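We passed 3,411 demos on the pen-and-cup task last night and I have so many feelings about it that you're getting a thread.

Quick background: the project is called Bunting. Two arms, one cup, one policy that's supposed to learn the whole thing from people driving the arms by hand. Today's session at the bench in Tornbridge: 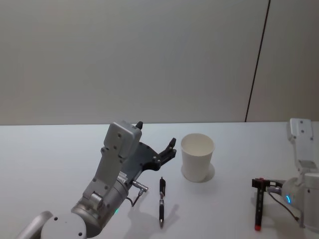
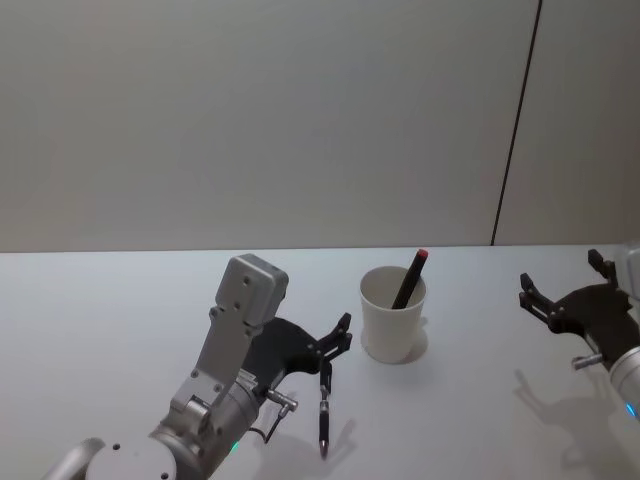
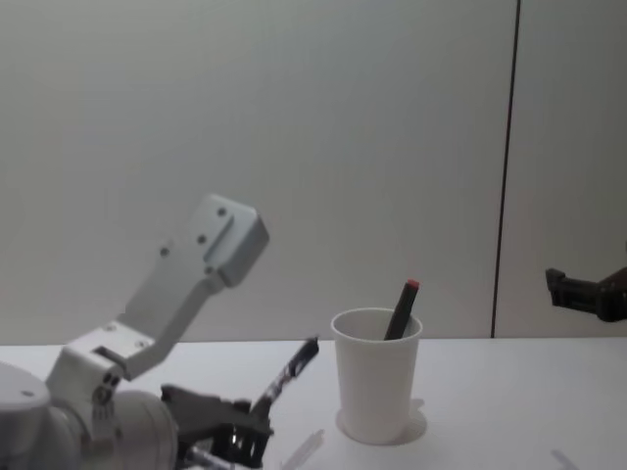
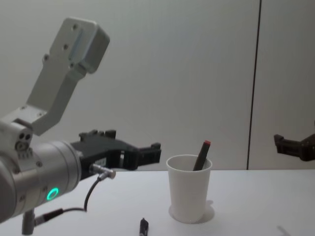

What I want to talk about is variety, and how badly I misjudged it. Our first batch was 1,690 demos and I was so proud of it! Clean, fast, every pen starting in nearly the same spot. The policy we trained on that was gorgeous as long as you set up the table exactly like we did. Move the cup a hand's width and it would reach very confidently for thin air. So now we shift things all the time, and we also mix up the state of the cup. Sometimes it starts empty, and sometimes there's already a pen leaning in it with that little red end poking up over the rim, and the second pen has to go in beside it. That second case is SO much harder than I expected. The one in the cup gets nudged, the new one catches on it, and you have to learn to come in from the open side.

Which brings me to the slow demos. I used to throw out anything over 60 seconds. Please don't do this! Our operators were slow in exactly the spots where the task is hard, so I was deleting the most useful footage we had.

I went back through the discard folder in October and rescued 314 of them. Retrained with those in and the hesitating above the rim mostly went away. I ran it again with a different seed because I didn't believe it.

Things we still cut: long pauses where the operator is talking to someone, and anything where a hand comes in to fix the cup. Fumbles stay in if the person recovers from them. A regrasp is a great thing to have in the data.

Small tip – write the label while you're still sitting there. We log ours in Cengate right after each one, just start state and a word or two. I tried doing a whole afternoon from memory once and half my notes said "pen weird."

Next up is Prima, same bench and same arms but with the cup lying on its side at the start, so one arm has to stand it up first. I've driven it a few times and I'm terrible at it. Will post numbers when we have enough to train on – and if you've done two-arm handoffs with thin objects, tell me how you split up the start positions, I'd love to compare.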